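Bread Science for Home Bakers
Course handout, unit 4: What happens inside the dough
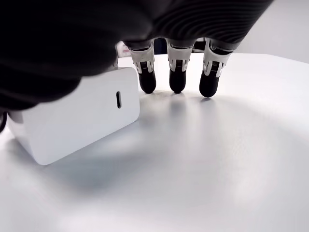 Before you start

Welcome back! Last unit was flour, and I know some of you could have talked about protein all night. Now we finally get to the fun part, the stretch of time between a bowl of shaggy glop and a loaf going into the oven. Read this before class if you can. If you can't, bring it along and scribble on it. The margins are wide on purpose.

You'll want your notebook from unit 3 (the page with your three test doughs on it), a pen that works on floury paper, and the jar of starter if you are in the sourdough group. Commercial yeast people don't need to bring anything. We have plenty.

Water gets things going

Flour sitting in a bag is quiet. Add water and a whole chain of things begins within minutes, before you have kneaded at all. The starch granules that got damaged in milling soak up water fast. Two proteins, glutenin and gliadin, take up water too and begin linking together into gluten. Enzymes wake up. One family of them, the amylases, starts clipping starch into sugars, and those sugars will feed the yeast later on.

This is why a short rest after mixing does so much good. Bakers call it an autolyse when it is only flour and water. Try it once and you will be hooked — you mix something ugly and lumpy, walk away for half an hour, and come back to dough that stretches. You did nothing! The water did it.

A few notes on the rest:

Salt tightens gluten and slows the enzymes a little, so many bakers hold it back until after the rest.
Whole wheat needs longer. Bran drinks slowly.
If your kitchen is dry, cover the bowl. A skin on the dough turns into hard little flakes that never quite mix back in.
Using instant yeast and a rest under thirty minutes? Put the yeast in at the start if that's easier. It makes very little difference.

Gluten, elastic and stretchy

Gluten has two personalities and a good dough needs both. Glutenin gives it spring, the pull you feel when the dough snaps back. Gliadin gives it flow, the part that lets it stretch without tearing. Bakers use the words elasticity and extensibility. You will hear me say them a lot, so write them down now and get the spelling over with.

Too much elasticity and the dough fights you. You roll out a pizza and it shrinks back to the size of a saucer. The cure is time. Put a bowl over it, wait ten or fifteen minutes, and try again. Too much extensibility and the dough spreads out on the counter like a pancake. The cure there is more folding, a bit less water next time, or a stronger flour.

Kneading lines things up and makes more connections. Folding does much the same, only slowly and with rests in between. I love folding. It suits wet doughs that would stick to every surface in your house, and you can feel the change from one round to the next. The first fold is slack and floppy, and by the third or fourth the dough holds itself up in the bowl with a sort of dome on it.

How to check: pull off a piece the size of a walnut and stretch it gently between your fingers. If it thins out until light comes through before it tears, the gluten is well developed. If it rips right away with a ragged edge, keep going. Rye and very whole-grain doughs will never pass this test, so don't torture yourself with it.

Yeast and what it eats

Yeast is a fungus, single celled, alive, and very good at its job. In dough it takes in simple sugars and gives off carbon dioxide and alcohol. The carbon dioxide dissolves into the water in the dough first. Only when the water can't hold any more does the gas move into the tiny air bubbles you beat in while mixing. I find this wonderful. Yeast doesn't make new bubbles. It inflates the ones you already put there.

So mixing matters more than it looks. Every bubble in the finished crumb began as a speck of air folded in by hand or by machine, then got bigger, merged with a neighbor, or was split in two when you folded the dough over.

Temperature runs the whole show. Cool dough ferments slowly, warm dough quickly, and a few degrees will move your schedule by an hour or more. That is why every recipe in this course lists a dough temperature as well as a time. If you take one habit home from this unit, let it be the thermometer. Stick it in the middle of the dough after mixing and write the number down.

Working out your water temperature

We did this on the board last September with the earlier group and it caused some groaning, but it really is just adding and subtracting. Pick the dough temperature you want and multiply by three. Subtract the temperature of the flour, the temperature of the room, and the friction of mixing (close to nothing by hand, a good deal more in a stand mixer). What remains is the temperature your water should be.

Worked problem: we want dough at 78 F. Three times 78 is 234. The flour is 70, the room is 71, and we are mixing by hand, so we leave friction at zero. That gives us 234 minus 141, and the water should be 93 F. Pleasantly warm on the wrist, easy to get from a tap.

Now do it again at home with your own kitchen's numbers, once in the morning and once in the evening. Bring both answers.

The class dough

We are all making the same loaf this time so that we can compare. Ballau is our house name for it, a plain round white loaf with a little rye in it. For one loaf:

Bread flour, 450 g
Whole rye flour, 43 g
Water, 345 g
Salt, 10 g
Instant yeast, 2 g

Total flour is 493 g, and that is your 100 percent. Everything else gets measured against it. Water at 345 g comes out to 70 percent, and salt at 10 g comes to a hair over 2 percent. If that sum looks odd to you, flip back to the page on baker's percentages in unit 2 and work through it again with a calculator. It clicks eventually, I promise, and once it does you can resize any recipe in your head.

Yes, 493 is a funny number. It fills our round baskets properly, and I stopped rounding it a long time ago.

Method, short form:

1. Mix flours and water until no dry bits are left. Rest 30 minutes, covered.
2. Sprinkle on the yeast and salt. Squeeze them through with wet hands until you can't feel any grit.
3. Let the dough rise for three hours at 78 F. Fold at 30, 60 and 90 minutes, then leave it alone.
4. Shape into a loose ball. Rest 20 minutes on the counter.
5. Shape again, tighter this time, and set seam side up in a floured basket.
6. Proof until a floured finger leaves a dent that fills back in slowly.
7. Bake in a covered pot at 465 F for 25 minutes, then uncover for 15 to 20 more.

The finger test

People worry about step 6 more than all the others put together. Poke the dough gently, to the depth of your fingernail. If the dent springs straight back, it needs longer. If it comes back slowly and leaves a small hollow, bake it. If it stays put and the dough sighs a little, you have gone too far, but bake it anyway! It will be flatter and it will still make terrific toast.

The test is less use on dough straight from the fridge. Cold dough is stiff and dents oddly. Go by the size of it and by your notes from last time.

Acids and flavor

Sourdough group, your turn. Along with wild yeast your starter is full of bacteria that make two main acids. Lactic acid is mild and tastes like yogurt. Acetic acid is sharp and tastes like vinegar. Warm, wet starters tend to lean toward lactic, and cool, stiff ones tend to lean toward acetic. You can steer flavor with nothing more than water and the spot in the kitchen where you keep the jar.

We have three starters going on the back shelf. Peltero is the stiff one, Lovside is the runny one, and Hoàng is the all-rye one that climbs out of its jar. Smell all three before you read the labels and write down what comes to mind. Green apple, wet cardboard, beer, nail polish, sour cream — there are no silly answers. Then feed your own jar with 200 g of flour and water mixed, half and half by weight, and mark the level with a rubber band.

Yeasted bread has acids too, only fewer. A long cool rise gives them time to build, and that is most of the reason an overnight loaf tastes deeper than a two-hour one.

Words to know

Autolyse: a rest of flour and water before the other ingredients go in.
Bulk: the first rise, all the dough together in one mass.
Crumb: the inside of the loaf.
Elasticity: the pull back.
Extensibility: the stretch.
Proof: the final rise, after shaping.
Oven spring: the quick swelling in the first minutes of baking.

For next time

Bake the class dough once at home and keep a log with the dough temperature, the time of each fold, and how the finger test went. Cut the loaf after it has cooled all the way (I know, I know) and trace one slice onto paper, holes and all. We will lay the tracings side by side and try to guess who had the warm kitchen.

Read the pages on starch and steam for unit 5. Logs are due 5/31/25.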